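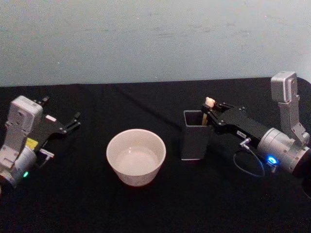 The sourdough starter is alive again and I am in such a good mood I can't sit down. It's September, it's raining, I came home with wet socks, and there it was, climbing up the side of the jar like it had somewhere to be! Last week it smelled of nail polish remover and had a gray puddle on top, and I was ready to give it a decent burial in the compost. I fed it rye instead of white, twice a day, and kept it on top of the fridge where the warm air comes up. Anyway, I need a proper bowl for mixing now that I'm back in business. My big one has a crack running down from the rim, and what I want is a plain white ceramic one, same as the bowl on the black cloth, nothing painted, no ridges inside for the dough to hide in. I looked at the thrift store and all they had was glass and a thing shaped like a cabbage.

Radek came by at lunch and stuck his whole nose in the jar (he always does, I've stopped minding). He says it smells like green apples. I say beer. He took half of the discard home for pancakes, so at least that's not going down the sink. He still calls the starter Burkuvix, after the sorcerer in that game he played all through college, and I've given up fighting it. Burkuvix it is. It's on the masking tape now, spelled the way he spells it, so there's no going back.

I had planned on baking only one loaf but then I thought, well, the oven's hot anyway, and mixed enough for 2. One plain, one with walnuts and the last of the dried figs. The flour was the Heltberg stuff from the co-op, the coarse one in the brown bag, and it drank water like crazy. I kept adding a splash, and then another splash, and by the third set of folds it had gone from a brick to something that wobbled. I love that part. You pull it up and fold it over and it sort of sighs back down. 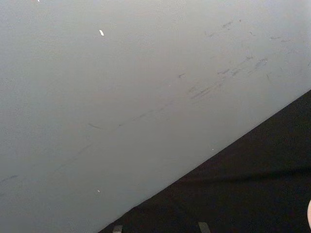
Page last changed: September, 9:48 p.m.

OK, back again, I had to go fold laundry while the dough had its rest. Where was I? Folding, yes. Folding all day long, apparently.

So Jozefína called right in the middle of it, with my hands covered in dough up to the wrist, and I answered with my elbow. She wanted to know if I'm bringing bread to the potluck at her building and I said yes before I'd thought about it at all. Then she told me how many people are coming. 48! I nearly dropped the phone in the bowl. I can't bake for 48 people, I have one oven and one Dutch oven with a lid that doesn't match. We settled on 6 loaves, sliced thin, and she's going to ask her neighbor to bring crackers. She's also making that bean dip with too much garlic, which I'll complain about and then eat most of.

I've been trying to work out the timing on the back of an envelope and it's a mess. If I can fit 2 loaves in the fridge overnight (only if I move the pickles) and bake in the morning before work, that's three mornings, and by then the first ones will be going stale. Maybe I freeze those. My aunt froze bread all the time and then swore up and down it was fresh, and we all ate it and asked for more. Or I could borrow Radek's oven for the evening. It runs hot on the left, so everything comes out with one tan side, but for a potluck who cares.

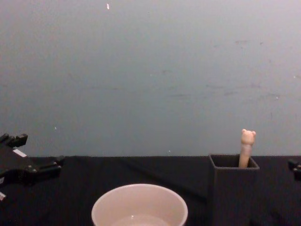
The other option is rolls. Rolls are quicker and I could get a whole tray done in one go, and they look like you made more effort than you did. But the last time I made rolls with this starter they spread out flat and joined up into a kind of mattress. Tasty mattress, though. I think I let them sit too long, it was July and the kitchen was like a sauna. It's cooler now, so they might behave. I'll do a small test batch first and not tell Jozefína, in case it goes wrong.

Walnut loaf is in the fridge. Plain one is in there too, under a shower cap, with the pickles on the floor for the night. Must remember about the pickles when I go in for a glass of water in the dark.

Things to get tomorrow: more rye, parchment paper, figs if they're not a crazy price, new socks. And I want to stop at the kitchen store by the bus station and ask about bowls — I've walked past that place for a year and never gone in.

Going to bed. Alarm's at six so I can get the oven on.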